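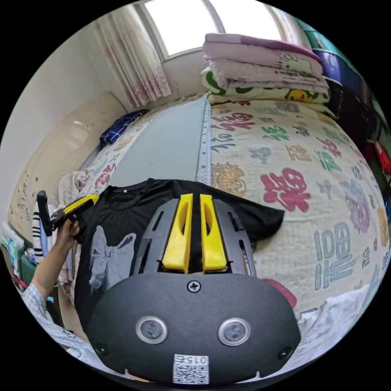
The Tadamton Way is 120 kilometres if you follow the official line, and a bit more if you get lost near the quarry as we did. I walked it in September with Crescencio Robles and Hartmut Heitmann, over six days, staying in bunkhouses and one pub. Several people at the club have asked about kit and route, so I am writing it down while I still remember. Clothes first. I took two T-shirts and should have taken three. The black one with the pale grey print on the front was the better of the two, and by the fourth day I was wearing it for walking and for dinner. Cotton is supposed to be wrong for this sort of thing. I had no trouble with it until the rain, and then I had a lot of trouble with it.

Day one was Tadamton to Budis, 19 km by the guidebook. The path leaves from behind the station car park and the first signpost is hidden by a hedge. After that it is clear. There is a long flat section beside the canal which Hartmut liked and I didn't. We had lunch on a lock gate and got to Budis at half past four, an hour before the bunkhouse opened. The shop in Budis shuts at five, so go there first. It sells gas canisters but only the screw-on type.

Day two is the climb. Budis Hill is 447 metres and you start more or less from the bottom of it. The guidebook says two hours to the top and it took us nearly three, with stops. The last part is steep grass with no real path and I was glad of my poles. No view, only cloud. Going down the other side is harder on the knees than the way up is on the lungs, and it goes on for a long time.

Water was short that day. I carried a 600 ml bottle, thinking I would fill it at the farm marked on the map, but the farm tap had been taken out. Crescencio had two litres and shared it. I have since bought a bigger bottle.
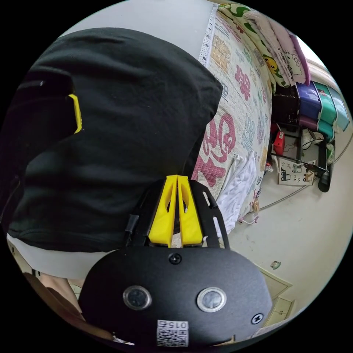 Trornport Walking Club – Long Distance Section

Day three was short and we spent the afternoon drying things. The rain had started before breakfast and kept on until about the time we arrived, and my rucksack cover had come off on the descent into the forest without my seeing it go. Everything in the top half of the bag was wet. The bunkhouse has a drying room with a proper heater, which you pay for with coins. Take coins.

Day four goes through the forest. It is all wide track and quite dull, and there are felling diversions which are not on the map. We followed one that brought us back to a gate we had already been through. Hartmut wanted to cut straight through the trees and was outvoted. The quarry is just after this, and the path now goes round the north side of it. The guidebook still says south. If you come to a locked gate with a yellow sign, turn back.

We were in the pub that night, £40 each with breakfast. It was worth it for the bath. They will do you a packed lunch if you ask the evening before, and it is a big one – I had half of mine left the next day.

Day five was the best of the lot. You are up on the ridge by ten and you stay there until mid-afternoon, with the estuary on one side and the moor on the other. The ground is dry and springy and there are hardly any stiles. We saw four other walkers all day, two of them going the wrong way. I would happily do this part again by itself, and there is a bus from the western end if anyone wants to try it as a day walk.
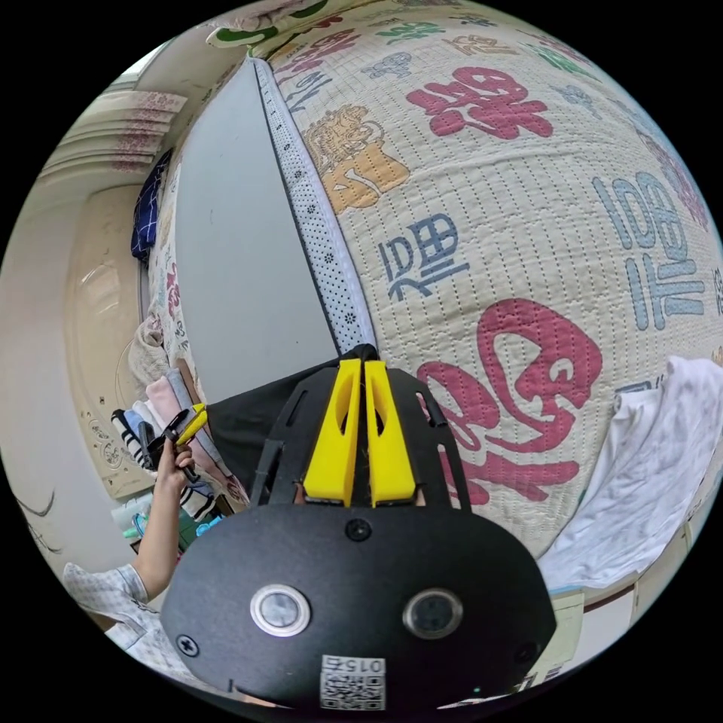
Is it worth carrying a tent as well as booking bunkhouses?
Leave the tent at home. The bunkhouses were half empty in September, and there are very few places to pitch on the middle section in any case.

Day six is the run down into Trornport. It is mostly lanes for the last two hours and my feet were sore by then. I had put new insoles in my boots the week before, which was a mistake, and I took them out at a bench outside the church and felt better straight away. The official end is a stone post by the harbour. Somebody had left a bicycle chained to it.

A few notes on the bags. Mine was too heavy on the first morning. I didn't use the second fleece, the binoculars or the paperback. I did use the head torch, the tape and the spare laces. Crescencio carried a small folding stool made by a firm called Sugawara and we laughed at him for two days, then took turns on it for the other four.

Hartmut has the annotated map and will lend it out if you ask him. The bunkhouse phone numbers in the guidebook are out of date for Budis, but the other three are right. We are thinking of the coast path next, in spring, probably going south to north.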